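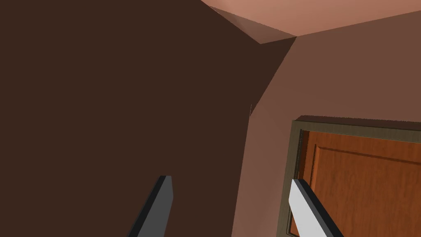
**Figure 1.** Simulated wrist view used in the planning study. A closed-in corner, a paneled door in its frame, and the two fingers of the gripper, held apart.

## 4. Simulation as a Basis for Equipment Planning

### 4.1 Purpose

The preceding section set out the tasks that the Osau site wishes to automate, chief among them the opening of interior doors between the storage rooms and the service corridor. This section considers how the equipment for those tasks should be chosen and paid for. The central question is how much of the purchase can be settled in simulation before money is committed to hardware.

Earlier purchases at the site followed a different order. An arm was bought first, a gripper was chosen to fit the arm, and the doors were examined last. Gilchrist, who reviewed the records of those purchases, found that most of the unplanned spending fell on mounting plates, spare fingers, cabling and the labor needed to fit them. None of these items had its own line in the original budget.

### 4.2 Method

The study team built a simple model of the rooms and placed a two-finger gripper in it, with a camera view taken from the hand. Surface detail was kept low. The walls in Figure 1 carry flat, plain shading, while the door has a visible wood grain and a recessed panel. This level of detail was judged sufficient for questions of reach and clearance, though it cannot answer questions about wear, noise or the force needed to move a real door.

Three candidate packages were compared. The first, offered by Drarnix, combines an arm, a gripper and a service contract at a single price. The second, from Gurport, prices each part separately and leaves service to the buyer. The third was put together by the study team from parts already held in stores, with a new mobile base to be supplied by Šindelář. Each package was scored by Kováčik and Kollár, who worked separately and compared their results only after both sets were complete.

Scores were given for reach, for the clearance between hand and wall, and for the share of the task during which the door remained in the camera view. The last of these proved to matter more than expected. In the view shown in Figure 1, a large part of the left side is taken up by a dark wall, and the door appears only in part, at the lower right. A camera that spends much of its time in such positions gives the operator little to work with, and a second camera must then be entered in the budget.

### 4.3 Cost Categories

The team recommends that every request for robotic equipment be divided into purchase, fitting, training and replacement. Fitting should include any change to the building itself -- door hardware, floor strips, power outlets -- even where the work is to be done by site staff. Training should cover 2 operators for each machine so that the work does not stop when one is absent.

Replacement is the hardest category to estimate. Mak proposed a planning period of 5 years, and this figure was adopted for all three packages. Gripper fingers were treated as consumable parts and listed apart from the gripper body. Software licenses were counted for the full period, including those offered free of charge in the first year.

### 4.4 Findings

Under these rules, the Drarnix package carried the highest purchase price but the lowest fitting cost. The Gurport package was the cheapest to buy, although its position changed once a second camera and outside service were added. The package built from stored parts could not be ranked with confidence, as 19 of its listed parts had no current supplier price.

Šimko has noted that the comparison favors packages whose makers supply good digital models, and that a sound machine with a poor model may be scored unfairly. The team accepts this point. It is proposed that any supplier be allowed to correct its model once before scoring begins -- at its own expense -- and that the correction be kept with the bid papers.

### 4.5 Timing

Final prices are to be requested in December, with responses due by 15th January. No order should be placed until the preferred package has been tried on a real door at the site. A short rental of the preferred equipment has been included in the budget for this purpose, and its cost will be charged to planning and kept separate from the purchase line.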